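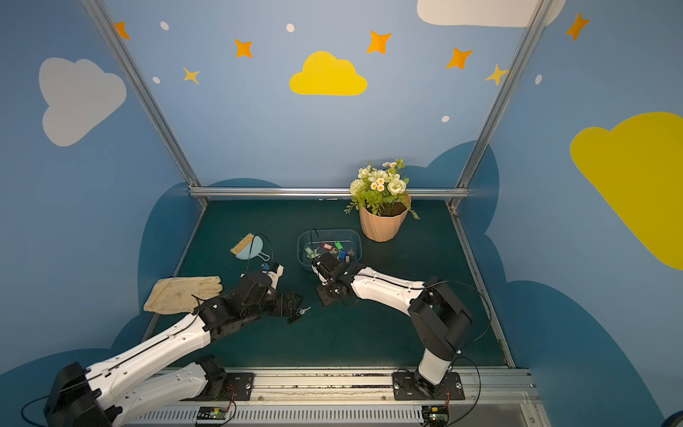

Ticket 2682: left arm stops short when closing on thin objects
Product: Atent two-arm bench kit, rail mounted
Site: Sondby
Status: closed, workaround in place, firmware request open

The left gripper reports "grasp complete" on flat items before the fingers have closed, then lifts with nothing held. The fault shows on anything thin lying directly on the green work surface. The right arm, running the same job file, has not produced it. The customer's job is sorting tagged keys into the clear plastic bin, and the usual failure is a single silver key lying under the left fingers, as in the attached picture. Thicker items such as the glove and the dustpan are picked up normally by either arm.

Customer settings when reported
Close speed: 60
Grip force limit: 30
Surface height offset: factory default
Job file: supplied by Fornudville, edited on site

Entry 1, support
Asked for the arm log and a copy of the job file. Log shows error 112 (contact before target width) on each failed pick. Error 112 is treated as a successful grasp unless the job file says otherwise. This is in the manual but easy to miss.

Entry 2, customer
Gripper fingers cleaned, cable connections at the wrist reseated, controller restarted. No change. Swapped the job files between the arms. Fault stayed with the left arm.

Entry 3, support
Fault staying with the arm rules out the job file as the only cause. Requested a surface height check with the feeler gauge from the kit, arm powered, no load, at the front, middle and back of its reach.

Entry 4, customer
Gauge fits at the middle and back. It does not fit at the front. The fingers are touching the surface there before they start to close. The left arm was taken off for transport in December and refitted without running the levelling routine.

Entry 5, support
Cause found. The base plate is seated slightly nose-down on the rail, so the fingertips press on the surface and the controller reads this as contact with an object. Steps sent:
1. Park both arms and switch off at the controller.
2. Slacken the base plate bolts on the left arm, push the plate square to the rail and retighten in a cross pattern.
3. Run the levelling routine from the service menu.
4. In the job file, set error 112 to "retry" for flat items.
5. Repeat the gauge check at all three positions.

Entry 6, customer
Done. Gauge now fits at all three positions. Keys are being picked from the front. One retry logged during the test run, on a key lying against its own tag. We would like the controller to ask for levelling whenever a base plate has been removed. The Farina kit we used before did this.

Entry 7, support
Request passed to firmware. No date to give. Ticket closed; reply to reopen.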